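Does vinegar really work on the inside of windows?

Asked by zandton_ground_floor

Everyone tells me white vinegar and a cloth is all you need for windows. I have my doubts. Our front window is a big curved one right on the street, with shrubs in planters outside, and whatever I use it looks fine until late afternoon and then every wipe mark shows. I've tried a spray from the supermarket and something called Batska that a neighbour swore by. Is vinegar any different or is it just cheap? Also the white ledge underneath has gone yellow in patches and I can't shift it.

3 replies

Farah Pelupessy

Cheap, mostly. I used it for years and I'd say the cloth matters more than what you put on it. An old grey cloth bunched up in a ball does the same job as anything in a fancy packet, as long as it's clean and you haven't washed it with softener. Softener leaves a film and you'll be wiping that round all day.
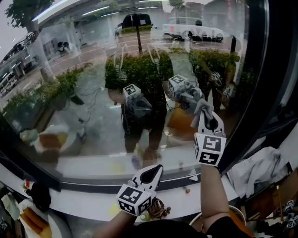
Go side to side on the inside and up and down on the outside, then at least you know which side the streak is on. With a curved pane I'd do a small patch at a time. Clear the ledge first too. Mine collects string, bottle tops, beads, all sorts, and you end up dragging the cloth through it. The yellow could be old polish or it could be the paint itself. If washing-up liquid doesn't touch it, I wouldn't believe any bottle that says it will.

mutberg859

vinegar. done. don't overthink it

Manurung

I wouldn't say "done". Half vinegar and half water was too strong for me and the smell hung about until Tuesday. I use 700 ml of water with a small splash and buff it with a dry cloth after. Is it better than plain warm water? Not that I can see. Keep it off the ledge until you know what the paint is.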